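Monday, February 9, 2026

I've been meaning to write about white tabletops for ages, ever since we finally got rid of the old brown desk in the back bedroom (the one with the wobble, for those of you who have been reading long enough to remember it). We measured up, argued a bit, measured again, and I came home from Prullel with a plain white board and a paint card in the shade they call Skavudard, a sort of greyish lavender that I'd never have picked from the name alone.

People warned me off white. It shows everything, they said, and they were quite right! Every pencil slip, every cup put down in a hurry, every time I drag the lamp across instead of lifting it like a sensible person. I've grown rather fond of the marks, though, and I find the light in a pale corner so much kinder on a dull afternoon.
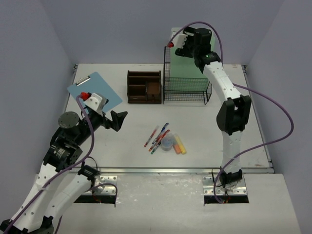
White top, pale lavender-grey wall, and a few faint scuffs on the surface.

What I like best is having walls on three sides. Things stop rolling off the back, for a start, and my old desk lost me more pens than I care to think about. It does make wiping into the corners a bit of a fiddle, so I wrap a damp cloth round a wooden spoon and go along the join with that, then dry it with an old tea towel.

For the scuffs themselves I use a drop of washing-up liquid in warm water and go gently. I did once try a scouring pad on a spare piece of board and it left a dull patch the size of a saucer, so please don't. The second coat of paint will have to wait until March, when I can have the windows open all day without freezing the cat.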